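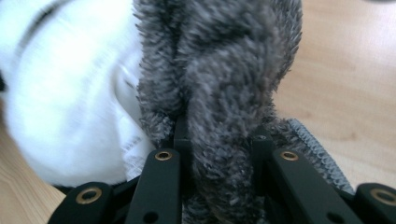
Brynhildur Briem asked whether soft goods had been given enough weight in the Merden study, remarking that a policy trained mostly on rigid parts would learn very little about fur, knitwear or loose cloth. The project team agreed, and the second round of collection was extended in May to cover them.

The gallery presents work from that round. Demonstrations were recorded with hand-held grippers and used to train a grasping policy by imitation. In the picture at the top of the page, a piece of shaggy gray fur is held between the jaws, with a ribbed knit band to the right and white fabric to the left.

**Collection.** The round produced 1774 demonstrations, of which 1310 were kept after review. Recordings with long pauses were removed.

**Training.** The Skirkier model was trained on the retained set, with 600 demonstrations of soft goods weighted more heavily than the remainder.

**Evaluation.** Trials were carried out on 18 items that did not appear in training. Results are reported by material, and failed grasps are listed separately.

Page updated 12/09/2018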